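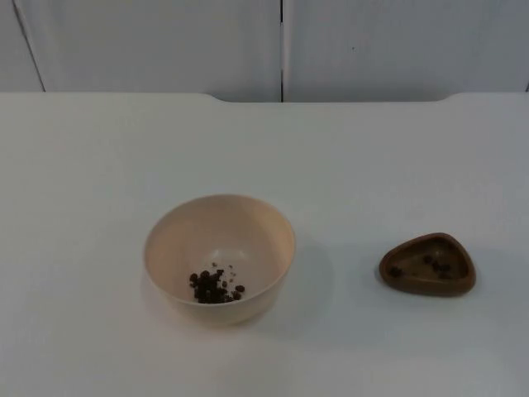 Mesa de la celda Waaka: cuenco crema y plato marrón triangular, con piezas oscuras en los dos.

Lectura: 3 min

Lista de inspección del software, celda Waaka, tarea de trasvase. Revisión de enero, con comentarios del revisor.

1. Percepción: segmentación de recipientes
[x] Detecta el cuenco sobre mesa blanca.
[x] Detecta el plato.
[ ] Separa recipiente y sombra.
Comentario: Stastulent afirma que el módulo resuelve las sombras. En mis registros, la máscara del cuenco se estira hacia la derecha, justo hacia donde cae la sombra. No firmo.

2. Percepción: piezas
[x] Localiza el montón del cuenco.
[ ] Localiza las piezas del plato.
Comentario: marrón oscuro sobre marrón. La pieza suelta del rincón izquierdo desaparece de la nube filtrada una vez sí y otra no. El informe del proveedor da un 100 % de detección, pero solo probó con recipientes claros. Repetir con este plato.

3. Calibración
[x] Plano de la mesa ajustado.
[ ] Borde trasero modelado.
Comentario: el borde tiene un rebaje de esquinas curvas y el modelo de colisión lo trata como una recta. Me dicen que "no afecta". Quiero verlo en una prueba con el recipiente pegado al fondo.

4. Planificación (Ludier)
[x] Trayectoria sin colisión con el borde del cuenco.
[ ] Tiempo límite respetado.
Comentario: límite de 210 ms por consulta. Se cumple con la escena vacía y falla al cargar el cuenco como malla completa. Simplificar la malla o cambiar el límite, pero que quede escrito cuál de las dos cosas se hace.

5. Control y parada
[x] Parada por software probada.
[x] Velocidad reducida activa al arrancar.
[ ] Reacción ante pérdida de imagen.
Comentario: el controlador sigue con la última pose válida. Para mí esto es motivo suficiente para no pasar a modo automático.

6. Registros
[x] Marcas de tiempo sincronizadas.
[ ] Reproducción completa.
Comentario: de 3596 mensajes grabados, el reproductor de Uncombe se salta alrededor de 100 sin avisar.

Resultado: no apto para modo automático. Puntos 1, 2 y 4 pendientes de repetir; el 5 bloquea.

Comentarios (3)

celda_sur: Lo del reproductor nos pasa también. Sube el tamaño de la cola.

ptz: ¿Probasteis el plato con luz lateral? El canto levantado tiene brillos y engaña bastante.

revisor: Con luz lateral, no. Lo de la cola ya lo hice y sigue igual.

Compartido 3 veces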